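As pinças chegaram a casa

Quem me lê há mais tempo sabe que em setembro me meti num projeto novo, o Helent, e que desde então a minha vida gira à volta de parafusos pequenos. Hoje apetece-me falar de uma coisa pouco vistosa, que é a manutenção das pinças de mão. Há montes de vídeos sobre treinar modelos e quase nada sobre o dia em que um dedo começa a fechar torto e ficamos uma tarde inteira a culpar o software.

O meu par veio da Flendgate, em segunda mão, numa caixa sem manual. São duas pinças pretas, uma para cada mão, com almofadas azuis estriadas por dentro dos dedos. Pega-se no punho, aperta-se, e os dois dedos aproximam-se paralelos um ao outro. Pelo menos é essa a ideia! Quando as recebi, a da direita fechava primeiro em cima e só depois em baixo, e tudo o que fosse fino ficava a baloiçar.

Comecei pelos pinos. Os braços articulam em parafusos e basta um estar demasiado apertado para o conjunto prender a meio do curso. O que faço agora, sempre pela mesma ordem: solto todos, abro e fecho a pinça umas quantas vezes com a mão livre, aperto cada um até sentir resistência e recuo um nadinha. Nada de chave elétrica, por favor (eu sei, eu também tentei). Depois ponho uma gota minúscula de trava-roscas média e deixo estar de um dia para o outro.

A seguir vêm as almofadas. Limpo-as com um pano húmido e uma escova de dentes velha, passando ao longo dos sulcos, e deixo secar bem antes de pegar seja no que for. Álcool evito, que as minhas primeiras ficaram baças e escorregadias. Troco-as quando os sulcos perdem a aresta, e troco sempre as duas do mesmo lado, mesmo que uma ainda pareça boa. As de substituição compro na Brollholm, em saquetas de 2, e já aprendi a ter uma saqueta de reserva na gaveta.

Só então passo à parte divertida, que é pô-las a mexer em tralha de casa: molas da roupa, saquetas, sacos de plástico amarrotados, tudo metido num tabuleiro preto bem atafulhado. Coisas duras e certinhas não me dizem grande coisa sobre o estado de uma pinça. Um saco mole diz-me tudo, e uma mola também, que se escapa logo se os dedos não estiverem alinhados.

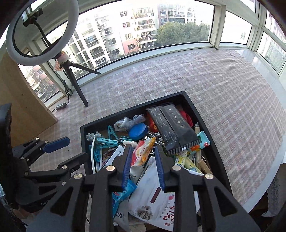
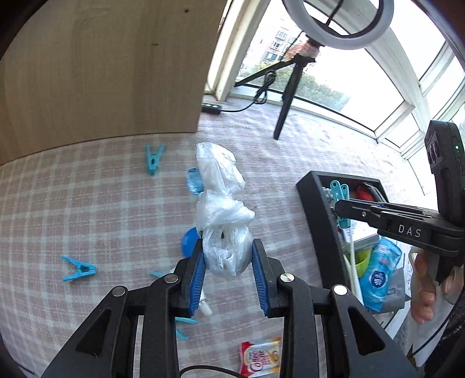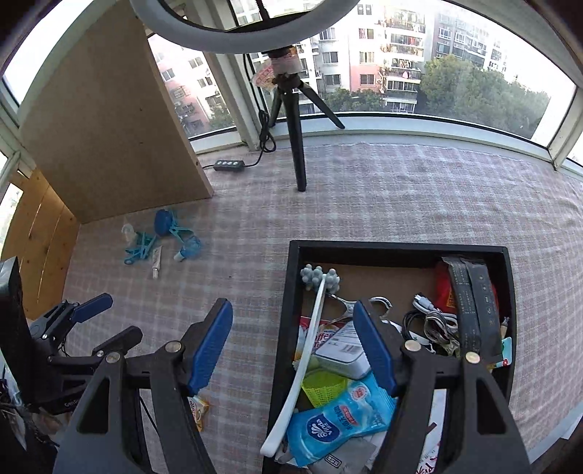
O meu teste completo dura 30 minutos e não tem ciência nenhuma. Tiro coisas, volto a pô-las, troco de mão, vou ouvindo. Sim, ouvindo! Uma articulação seca faz um estalinho muito próprio quando os dedos abrem, e depois de o reconhecermos uma vez já não dá para o ignorar. Se ouço o estalinho, paro, marco o pino com um risco de caneta branca e trato dele no fim.

O outro ponto que me deu dores de cabeça foi a folga do gatilho. Com o uso, o regresso fica preguiçoso e os dedos param um bocadinho antes de abrirem por completo. À vista mal se nota, mas nas gravações aparece como uma abertura máxima diferente de um dia para o outro, e quem for treinar qualquer coisa com aquilo vai ter uma surpresa desagradável. No meu caso era a mola interna, que estava mal encaixada de origem. Desmontei o punho, voltei a assentá-la no sítio e ficou como nova – bem, quase.

Quanto à câmara, o meu único conselho é verificar a fixação antes de cada sessão. Encosto um dedo, faço uma forcinha para os lados e, se mexer, aperto e refaço a calibração toda. Custa, mas custa menos do que descobrir no fim que metade das gravações ficou com outro ângulo. E lentes limpam-se com pano de microfibras, nunca com a manga da camisola. Falo por experiência e com alguma vergonha.

Também passei a ter um caderno. Cada pinça tem a sua página, com a data da última troca de almofadas, os pinos que mexi e uma estimativa muito por alto dos ciclos. Dizem no fórum do Lương que as almofadas aguentam até 2000 fechos antes de perderem aderência. As minhas costumam pedir reforma mais cedo, mas eu aperto com força a mais, sempre fui assim, até com as torneiras.

Na próxima semana quero abrir a pinça da esquerda, que anda com um rangido novo que ainda não consegui localizar. Desconfio do pino interior, o mais próximo do punho, embora também possa ser pó acumulado lá dentro. Se alguém desse lado já passou pelo mesmo, deixe comentário, que eu agradeço imenso. E se souberem de uma caneta branca que escreva em plástico preto sem sair ao fim de dois dias, também aceito sugestões!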